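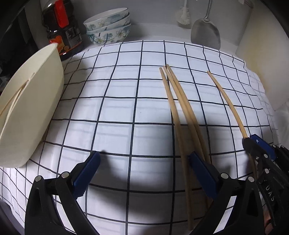

Seven years is a long time to rehearse one piece of music, Neelam Lodhi concedes, and she would like it known that the first two of those years went on finding a room with a door wide enough for the marimba. The result can be heard in December, when percussion quartet Tonus brings "Low Water, Siltby" to Trenance Hall for a single evening performance. Admission is free. Leaving early is also free, though the doors creak.

The work is by Blagoje Yordanov, who wrote it after a winter spent in Siltby recording the harbour at night. He had hoped for bells and fog. What he got was a slack halyard, a pump and an argument over a parking space, and all of these have found their way into the score in one form or another. The argument is the third movement.

"People ask me if it is difficult music," says Yordanov. "It is difficult to play. To listen to, you just sit there."

"Low Water, Siltby" lasts 44 minutes without an interval. It is scored for marimba, two vibraphones, bass drum, woodblocks, a set of tuned flowerpots and a sheet of steel that the quartet bought from a scrapyard and has since grown fond of. There is no conductor. The players take their cues from one another, and in the slow movement from Juraj Pešek's left eyebrow, an arrangement the other three describe as mostly reliable.

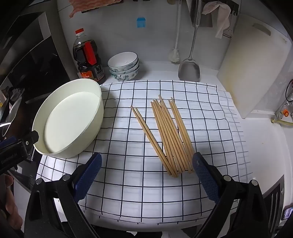
Wooden chopsticks on a gridded cloth, with a pale green basin to the left.

Tonus was formed by Lodhi, Pešek, Declan Horgan and Todor Nikolaidis when all four were turned down for the same orchestra job. They have since played in churches, a swimming pool (drained), a swimming pool (not drained) and the upstairs room of a pub whose landlord asked them to stop. Their first recording, "Nikolaidis", was named after the member who was out of the room when the vote was taken. It sold 800 copies, a figure the quartet considers excellent and their accountant considers a figure.

Horgan, who plays the bass drum and most of the flowerpots, has been looking forward to the Trenance date. "The hall has a lovely long echo," he says. "If you make a mistake in there you get to hear it again. We've been practising accordingly."

The evening opens with a short set of pieces by the players themselves. Pešek contributes a duet for vibraphones called "After You", and Nikolaidis a solo for woodblocks that he has so far declined to name, on the grounds of what happened last time. Lodhi will introduce each item from the stage. She has promised the others to keep it brief and they have promised her to look as if they believe it.

After the concert Yordanov will talk to anyone who would like to hear how the piece was made. Children of all ages are welcome at the performance and may sit on the floor at the front, where the bass drum is best felt. Ear defenders can be borrowed from the desk. Anyone who has ever wanted to hit the steel sheet will be allowed to do so once, at the end, under supervision.

Listings information

Tonus: "Low Water, Siltby" by Blagoje Yordanov, with short works by members of the quartet
Trenance Hall, December
Doors 7pm, music 7.44pm (the composer insists)
Free, no tickets needed. Seats are first come, first served, and the ones by the radiator go quickly.

Step-free entrance at the side of the building. The hall has a hearing loop, and large-print programmes will be available at the desk.

Notes for editors

The quartet's name is written Tonus, with one capital letter, and is not short for anything. Interviews with the players and the composer can be arranged on request. Please avoid mornings for Declan Horgan. Rehearsals at the hall on the afternoon of the concert are open to press photographers, who are asked not to stand on the flowerpots.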